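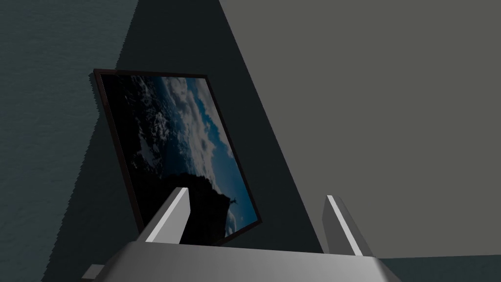

Building > Diary > Roof and loft

November, by Ayman Qudah

Prev entry | Next entry | Index | Drawings

Second visit to the bungalow at Arroyo, starting at 10 in the morning. Purpose: to settle the roof pitch before Miroslava Sokol finishes the section drawings. The existing roof is a plain gable over the front rooms with a lower hip at the back, where the scullery was added. The junction between the two has been patched with lead at least twice, and the older patch has split along the fold.

Measured the eaves overhang on the south side. It is 900 mm from wall face to gutter board, wider than on the drawing we were given. The drawing must have been copied from one of the other Trollville houses, which have a shorter rafter tail. I have marked the sheet and initialled it. The wide overhang is worth keeping. It shades the front windows in summer and keeps driven rain off the render, which is sound on that side and poor on the north, where the overhang was cut back to fit a downpipe.

Went up into the loft through the hatch in the passage. Rafters are softwood at uneven centres, ties are nailed, no bolts. One purlin has a scarf joint directly over the partition, so the partition is carrying load whatever the drawing says. It can't come out without a beam and two padstones. I had hoped otherwise, as the plan for a single front room depends on it. Insulation is thin and has been pushed hard into the eaves, blocking the air path — the felt above it is stained in a band along the whole run. Probed the rafter feet on that side. Six were firm, one took the blade to a depth I didn't like. That one will need a new length bolted alongside.

Floor next. Lifted two boards by the porch door. The void is shallow, the sleeper walls are honeycombed as they should be, and the air bricks at the front have been buried by the path. The path was raised when the porch was tiled. Lowering it is cheaper than moving the vents, and it also gets the ground back below the damp course.

Rang Prornico about the beam. They quoted 3,506 for supply and fixing, without padstones and without making good the ceiling. Asked for both to be added and put in writing. Then went over the porch with Marcela Kratochvíl. My proposal was to keep the two square piers, rebuild the low wall between them and leave the front open, with a fall on the slab towards the garden.
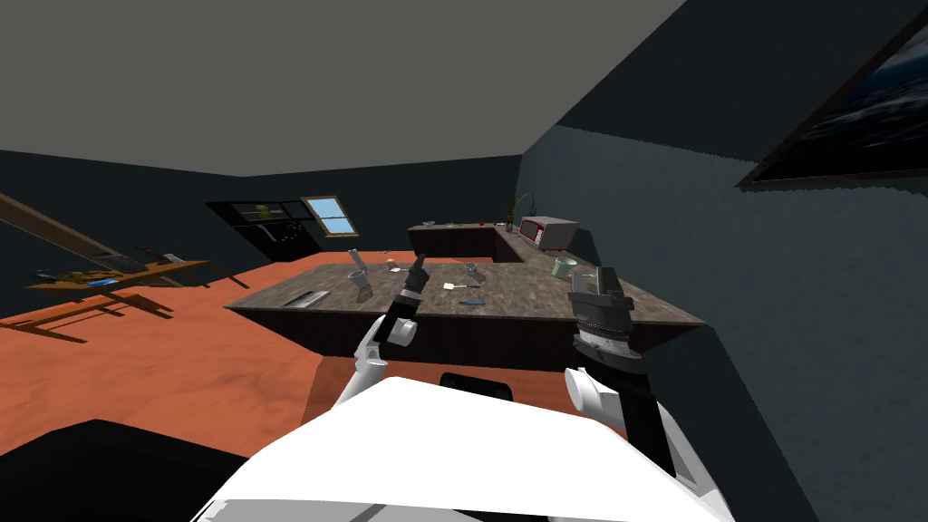 Marcela said an open porch would be used for half the year at most, and that she would sooner glaze the west end and leave the rest alone. The wind comes from that side and drops leaves and wet grit against the door. She also wants the wall low enough to sit on.

I have no objection to glazing one end. It needs a proper head fixing, as the porch plate is only notched over the piers and will move. A fixed pane in a timber surround, with a gap left at the top for sealant, would cope with it. The wall height can be settled on site with a few loose bricks.

Still to do: ask Miroslava for the revised section with the partition shown as bearing, get the second beam price from Wukemmont, find out whether the downpipe on the north side can go to the corner. Left the loft hatch open to air the space. Must remember to shut it before the plasterer starts.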